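Tillska parcel sorting kit, worth it for a small room?

storniretti_dave
Posted April 29, 2024
We run a small parcel pickup point and I'm looking at the Tillska kit for sorting. The quote covers one arm, the label reader and the teaching package, where you record your own people handling parcels and Tillska trains the arm on it. Price is 926 a month on a two-year term. Has anyone used it on mixed boxes? Everything in their brochure is new and square.

Seok_parcels
We've had it since January. The reader is good. The arm is fine on clean cartons and slow on anything soft. Teaching took longer than the sales rep told us, mostly because our first recordings were rejected. They want the parcel held up with the label facing the head camera before it goes anywhere, and my staff were reading labels while the box was still down on the table.

Ours are done on an ordinary table by the window with the crate on the right. This is the position they accept:

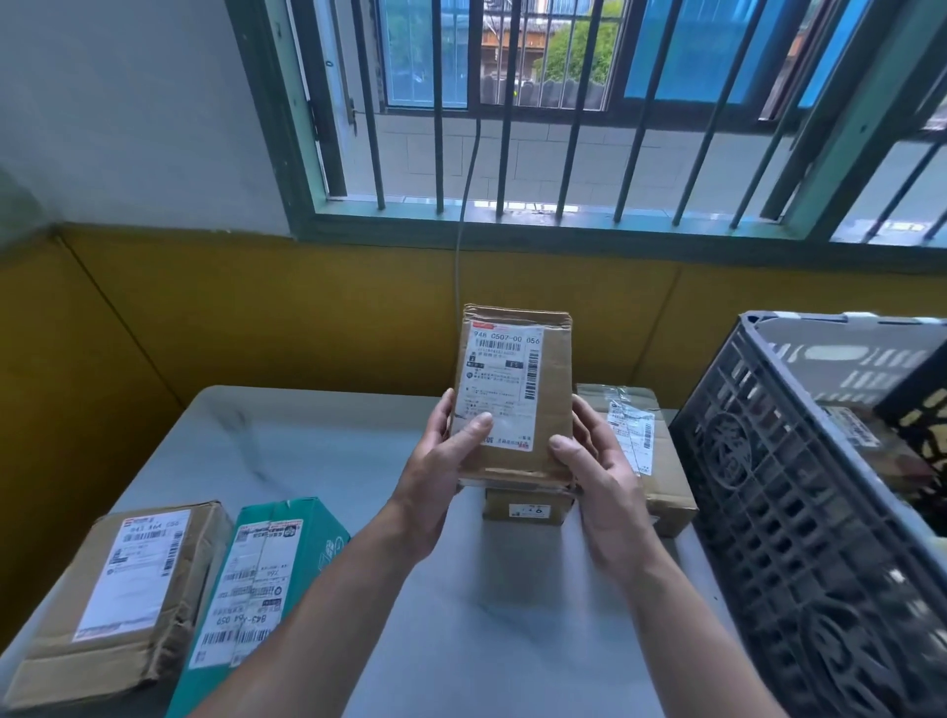
Parcel held upright in both hands, label toward the camera. Note the crumpled top flap.

The left thumb is on the label there. It passed, but keep fingers off the barcode and off the big printed code or the clip comes back.

Ha-rang Hong
Is the big code what it sorts on, or the barcode?

Seok_parcels
You choose in the setup. We use the barcode first and the printed code as backup. The backup gets used more than I'd like. Clear tape over a label gives it trouble when there's glare.

bornar_fan
I'd pass on it. We tried Tillska and went back to a Bornar fixed scanner and a person. The scanner doesn't care how a box is held. For a single room the arm is a lot of money to move cartons a few feet.

Seok_parcels
Depends on your volume. We get a rush late in the day and the arm keeps going while I'm at the counter. I agree that if you only need scanning, the Bornar is cheaper and you should buy that.

bornar_fan
And who picks up the dented ones it refuses?

Seok_parcels
I do. It sets them aside, about 10 on a normal day. That number came down after we sent a second set of recordings with worn boxes in it. The first set was nearly all good cartons, which was my mistake.

Kristaps Grīnberga
Two things to ask before signing. First, whether retraining is included. Ours covered 5 rounds and then it was billed. Second, who keeps the recordings if you cancel. Our contract said Tillska does, and we got that changed, but only by asking.

storniretti_dave
Retraining isn't mentioned anywhere in my quote. I'll ask about both. Seok, did you need different lighting?

Seok_parcels
No, daylight plus the ceiling light. I pull the blind if the sun is straight on the table.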